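Block coding or Python first for grade 9 beginners?

khoa_huynh
Hello everyone. I am Khoa Huỳnh and I teach the elective in computing at Patness, a school with 2,000 students. In May I must hand in the plan for next year. My department wants grade 9 to begin with blocks in Bilari for the whole first term, and then move to Python. I would prefer to begin with Python in week 2. What do you do at your schools?

mrs_tabs
Python from the start. My ninth graders find blocks childish and they tell me so every day.

Duyên Đinh
I do not agree with mrs_tabs. Last year I had 13 students in my group and 9 of them had never written a line of code. With blocks they understood loops quickly. When I began with Python the year before, we lost many lessons to missing colons and wrong indents.

khoa_huynh
Thank you both. Duyên, did your students have difficulty when they changed from blocks to text? This is my main worry. I have read that some of them feel they must learn everything again.
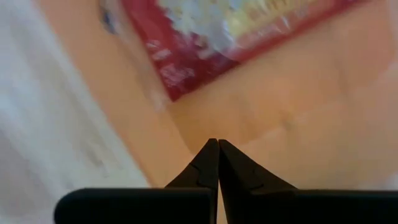
Duyên Đinh answered that yes, two or three of them did, and that she now shows the block version and the text version of the same small program side by side for a few lessons before the change.

mrs_tabs
That still sounds like a lot of time. A colon error takes ten seconds to fix once they can read the error message. Teach them to read the message!

hua_room
They can read it only if their English is good. Half of my class is still learning the language, as I was at their age. "Unexpected indent" says nothing to them.

mrs_tabs
OK, fair point. I did not think of that.

khoa_huynh
It is the same in my class. Maybe I will propose four weeks of blocks and not the full term. Does anyone have a list of the common error messages in simple words? We use Zetisero as the editor, if it matters.

hua_room
I have one, two pages long. Send me a private message and I will share it tonight.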